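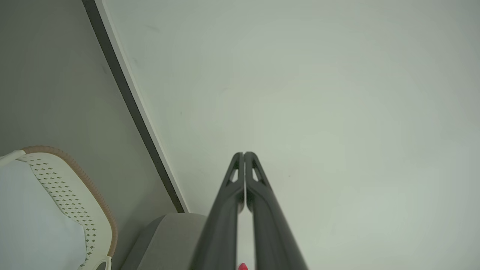
Teaching a robot by remote control begins, for the woman who runs the teaching floor at Edik, with learning to see the world from its wrist. She has been at the company long enough to remember when the operators worked from a single camera up near the ceiling, and she doesn't miss it one bit. The view she uses now comes from low on the hand itself, with the two dark fingers reaching up into it and their tips nearly touching, and she says a newcomer can spend most of a first morning just getting used to having them there. "You look down at your own hands all day long and you never think about them," she told me, pouring coffee for both of us before I had even sat down. "Then you look at these two, and you think, well, whose are those? And you have to sit there until the answer is yours." She likes the little triangular cutouts near the tips, which she uses as a kind of landmark. When she wants to know how the hand is turned, she says, she looks there first, and only afterward at whatever she's supposed to be picking up.

I had come to talk with her about demonstrations, the patient business of doing a task over and over through a machine so that the machine may one day do it by itself. She asked that I leave her name out of it, partly from shyness and partly from a feeling that the work belongs to the whole room. There are 11 operators on her floor, and while we talked they came and went with their lunches and their questions, and she answered every one of them, so that our hour together stretched very pleasantly into most of an afternoon.

She did not start out in robots. For years she taught people to sew, first in a shop and then in evening classes, and she talks about the two jobs as though one simply ran into the other. "I taught grown people how to hold fabric," she said. "It's the same trouble. You know how to do it in your hands and you can't get it to come out of your mouth. So you stand behind somebody, and you put your hands over theirs, and you do it slowly." When Edik advertised for people with steady hands and a lot of patience, a former student sent her the notice, and she applied mostly out of curiosity.

Her first months were spent on what the company calls hand guiding, where the operator takes hold of the arm and moves it through the job directly. She still thinks it is the nicest way to begin. You feel the weight of the thing and the places where the joints don't want to go, and she says that knowledge stays with you later, when you've moved across the room to the remote station and can't feel much of anything. The drawback is that your own arms are always in the way. "You're hugging it," she said, laughing. "You're hugging it and trying to fold a towel with it, and your elbow is in front of the camera, and then the robot thinks an elbow is part of folding a towel."

The remote station, which the operators call Jallia after the software that runs it, is a chair, a screen and a pair of handles that open and close under the fingers. You squeeze and the gripper squeezes. It sounds easy enough, and I was allowed to try it for a few minutes on a practice task, putting a soft cloth into a shallow tray. I closed the fingers on air four times. On the fifth try I caught the cloth and then dragged the whole tray along after it, and she was very kind about it. "Everybody goes in too fast and too high," she said. "You have no feeling in your fingers, so you have to let your eyes do it, and your eyes are in a hurry."

What she asks of a new operator is mostly slowness, although she is careful about the word. A demonstration that's full of stops and second thoughts is not much good to anyone, because the robot will learn the stops as well. She wants a slow hand that knows where it is going. Before each run she has people do the task once with their own hands, and then sit for a moment and say out loud what they are about to do. It looks a little silly, she admits, a room full of adults murmuring to themselves about towels. She has never found anything that works better.

A good day for one operator is 100 demonstrations, and she would sooner have fewer. The set they were finishing when I visited, a tidying task known around the building as Cocco, will come to 3,000 when it's done, and she had watched a great many of them herself, in the evenings, with her feet up. I asked whether that wasn't dreadfully dull, and she looked at me with real surprise. "Oh, no. I can tell you who did which one. One of them always comes in from the left. One of them gives a tiny pause before closing, like she's saying excuse me." She took a sip of her coffee, which by then must have been stone cold. "I do love that one. I hope it keeps the pause."

Whether it ought to keep the pause is something of a running argument on the floor. The engineers upstairs would like the demonstrations to look more alike, and she understands why, and she has asked her people to agree on certain things — which side to approach from, how wide to open before reaching, where to let the hand rest at the end. But she holds out for some variety. If every run begins in the same spot with the cloth lying the same way, she says, the first wrinkle will undo the whole business. So she goes around between runs and moves things. She nudges a tray, turns a cup, drops the cloth from a little higher up so that it lands in some new and inconvenient heap.

She also keeps the mistakes, or a certain kind of mistake. If an operator misses a grasp and recovers from it calmly, the run stays in. Last year her group threw out over 300 of those before anyone thought to ask what a robot was supposed to do when it missed, having never once been shown. "It would just carry on with nothing in its hand," she said. "Very confident. Went right over to the tray and let go of nothing, and then went home." They went back and recorded a fresh batch of fumbles, each one followed by a second try, and she found that people were terrible at missing on purpose. Their pretend misses were wide and theatrical. In the end she put the tired operators on it, late in the afternoon, and got all the honest ones she needed.

Toward the end of my visit she let me watch a run with the station switched off and the chair empty, the arm working from what it had been taught. It came down over the cloth, opened, hesitated and closed. She had folded her arms and was leaning forward a bit, the way parents do at recitals, and she didn't say anything until the cloth was in the tray. Then she told me that the approach was a touch steep and that she knew exactly whose habit that was, and that she'd have a word.

In July part of the group moves to a second site, at Vasutano, where there will be new stations and a new class of beginners, and she will split her time between the two. She's been told she can bring whatever she likes from the old floor. So far the list has the coffee pot on it, and her own chair, and a bag of cloths that have been washed so many times they fall just the way she wants them to.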